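The Small Country of the Desk

By Fadwa Amrani
13 Jun 2018

My grandmother kept her sewing table in such good order that she could thread a needle in the dark, and she was so proud of it that on winter evenings she sometimes did. I did not inherit this. What I inherited was her habit of saving every scrap of paper, along with a tin of buttons I have never once opened for a button. So when my editor asked me to write something on the tidy desk and the people who keep one, I said yes mostly out of envy, and a little in the hope that some of it might rub off.

My guide in the matter has been Sławomir Szulc, who spent 20 years in the supply department at Kozłowski, a printing firm that once filled both sides of our street, and who now goes from office to office at Mikutbridge helping people sort out the square yard or so they live in from morning till evening. He does not like being called an organizer (an organizer, he told me, is the thing you put pens in) and he does not own a label maker. He came to my desk in October with a thermos and a folded newspaper, sat down in the visitor's chair, and watched me work for an hour without saying one word. I have rarely felt so guilty about a drawer.

Sławomir's first rule concerns paper, and in particular the sticky note, for which he has an affection I did not expect. Most tidy people want the sticky note gone. They will tell you to put it all in the computer, or in one good notebook, and they may well be right, but Sławomir thinks a sticky note is the most honest thing on a desk. You wrote it in a hurry and you meant it. The trouble only starts when it stays on after its work is done, curling up at the bottom edge and gathering lint, until you no longer see it at all.

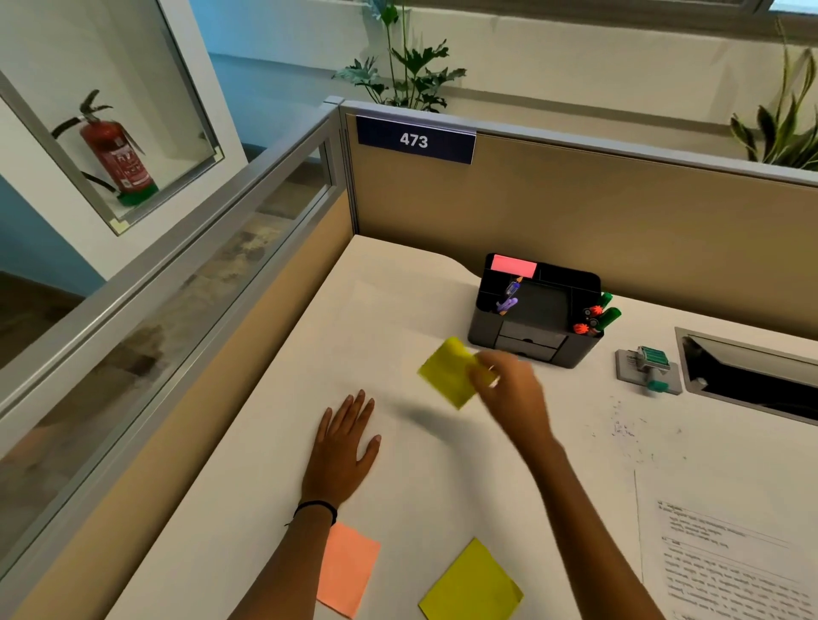
He likes three colors and no more, and he likes each color to have a job. The job hardly matters. One woman he worked with used orange for people she had to call, green for things she had to buy or order, and pink for whatever was in somebody else's hands and had to be waited for. She kept to this for a week before she stopped having to think about it. I tried the same thing and found that I have a great many green notes and almost no orange ones, which told me something about myself that I would just as soon not have known. I do not like the telephone. I never have.

Then comes what he calls the laying out, and it is the part I have come to enjoy, to the point where I'll do it when I ought to be doing something else. You take every note off whatever it's stuck to and put them all flat on the desk in front of you. You pick up one, you read it, and you decide. It goes back up where you can see it, or it goes in the wastebasket. There is no third pile. I asked him for a third pile several times, in different words, and he just unscrewed the thermos and waited until I was finished.

A word about where they go back up. The edge of the computer screen is the usual place and in his view the worst, as you look at it all day and end up looking through it. He prefers the back of the desk organizer, with the note standing up behind the pens. You see it when you reach for something to write with, and that is very often the moment you needed it. I have had one there since October that says only "aunt, coat," and I can report that the aunt has her coat.

The organizer itself deserves a bit of room here. Mine is an Ovus, bought secondhand, and I can't claim it's beautiful. It has tall slots and short ones and a little drawer that sticks in damp weather. For years I filled it the way you'd fill a coat pocket. Sławomir emptied the whole thing onto a sheet of newspaper and we both looked at what came out — pens with no ink, a key, a foreign coin, one earring, and a truly shocking quantity of paper clips, all hooked together in a clump like something the cat had brought in.

Paper clips and pins are the test of a desk, he says. Anybody can stand up a pen. But the small silver things slide to the bottom of every compartment and stay there, under the pens, and when you want one you go fishing with two fingers and come up with a pencil shaving. They need a place of their own that is shallow enough to see into, and they need to be put back there one at a time, as you come across them, while your hand is already in the neighborhood.
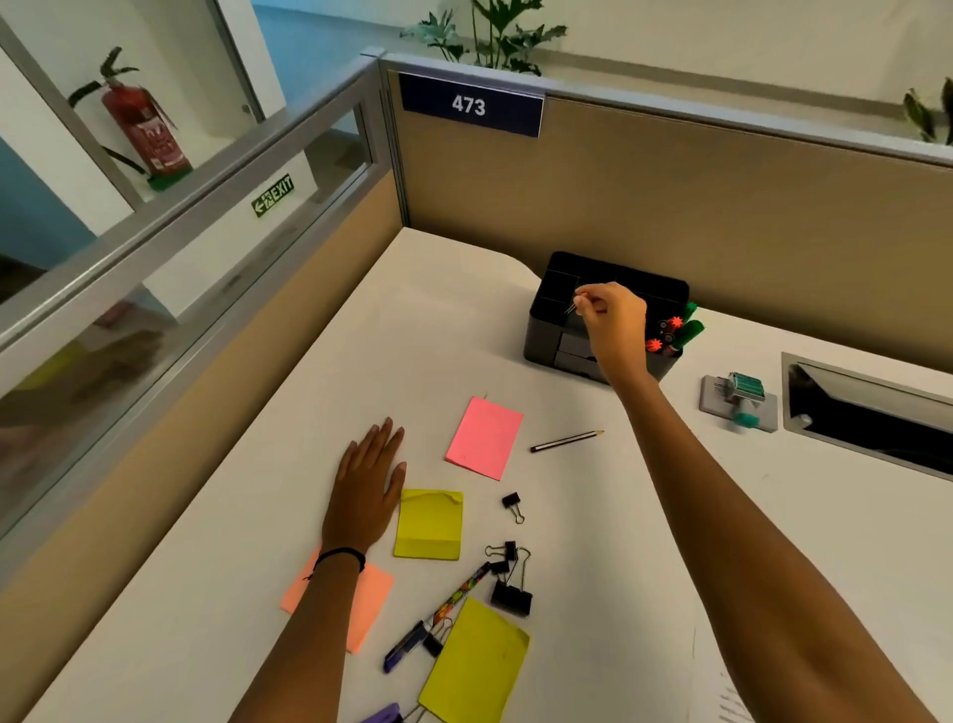
I thought this sounded tedious, and for the first few days it was. After that it became a sort of pleasant fidget. Some people click their pens while they're on hold. I put away a clip. Sławomir once worked with an accounts office at Garix where they began with 3000 paper clips in a carton and were ordering another carton every few months, and when the desks were finally gone through they found 1000 of them sitting in the wrong slots. They haven't ordered any since, and he tells this story the way other men tell you about a fish.

He is softer on the matter of silly things than I'd feared. I had hidden my pen with the felt strawberry on top before he came, and he found it and put it in the front slot, where it could be seen. A desk in an office is gray and white and beige already, he said, and the company has chosen all of that for you. The pens you can choose yourself! He himself writes with a bright purple one that his granddaughter gave him, and he keeps the refills in his shirt pocket in case the store should ever stop carrying them. A plant is also good, if there's a ledge for it and somebody to water it over the holidays.

What he does insist on is a bare stretch in the middle. Everything that lives on the desk should live toward the back, where your arm can get to it without your chair having to move, and the part in front of you should be left open for whatever you're doing now. He measures it by hand. Put your palm down flat with the fingers spread, anywhere you like in the front half, and you shouldn't have to move anything to do it. I was surprised at how much I liked that, just resting a hand on a clear desk first thing in the morning before taking off my coat.

It doesn't last, of course. By the end of a bad week the notes have crept forward again and there's a cup on top of the orange ones. Sławomir allows for this. He asks for ten minutes before you go home, the notes first and then the pens and the clips at the end, and if you miss a day you don't make it up the next, you only do that day's ten minutes. My grandmother would have called this lax. She did hers every night, with the radio on, and covered the machine with a tea towel when she was through.

I've put her button tin at the back of the desk, to the left of the Ovus. I still haven't opened it for a button, but the spare stamps are in there now, and the key, which we never did find a lock for.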